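The table by the wall

Wednesday, August 26, 2026

I have been trying to write about the marble table since spring, and every time I sat down to do it there was something on the table. So, the table, with things on it.

First of all it isn't marble. It has a marble pattern, white with the usual expensive-looking veins, and a shine on it that shows every fingerprint back to the Carter administration. I paid $399 for it at Kalla, in the back corner where they keep the floor models, and then another chunk to get it home to Juneck, because an oval will not go into my car at any angle. I tried all of them in the parking lot. People slowed down to watch.

The idea was a small, calm spot against the white wall. A flower, maybe a cup of coffee. What I got was the place where everything in the house goes to wait for a decision. The green box came over first, "just for the afternoon," and the beige one followed it the way they do. I've moved both to the shelf more times than I care to admit and they come right back.

So the latest plan is to let the green box stay and make it earn its spot. It opens at the front like a drawer, and small loose things go in there: the odd black whatsit, dead batteries, the key that fits no lock I own. If it doesn't fit in the box it doesn't live on the table. This rule has held for 5 days, a household record.

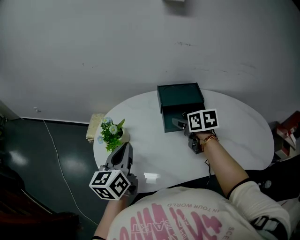

The flowers

I should confess that they're fake. I killed two real plants in that spot, one with too much water and one with what I believed was the correction. The replacement came from Benítez, the garden place out on the Gekmont road, which sells perfectly good living things for acres and acres and then has a rack of artificial daisies by the register for people like me. Pale blue, very green leaves, small cream pot. The leaves are a bit ambitious. They stick out in all directions, and you have to reach around them to get at anything behind.

Still, they've done more for that wall than paint would. The wall has scuffs on it, which I keep meaning to touch up. I have a can of leftover white in the basement, and I'm fairly sure it's the wrong white. There are 400 whites at the paint counter in Gekmont (I did not count, the sign says so, proudly) and mine will be one of the other ones.

As for the shine, I've given up on sprays. A barely damp cloth, then a dry one, and then don't look at it from the side in the morning. The spray I used in June left a film you could write your name in, and somebody did.

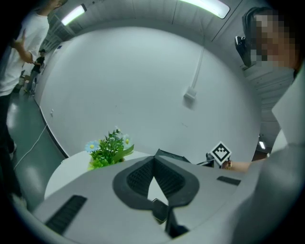
Do fake flowers need any looking after?

They need dusting, more than you'd think. I take mine to the sink every few weeks, run cool water over the leaves and let the whole thing drip on a towel overnight. A soft paintbrush is good for the bits in between.

In September I'm going to deal with the beige box. I already know what's in it, more or less: instructions for things I no longer have, plus the receipt for the table, in case Kalla ever takes it back.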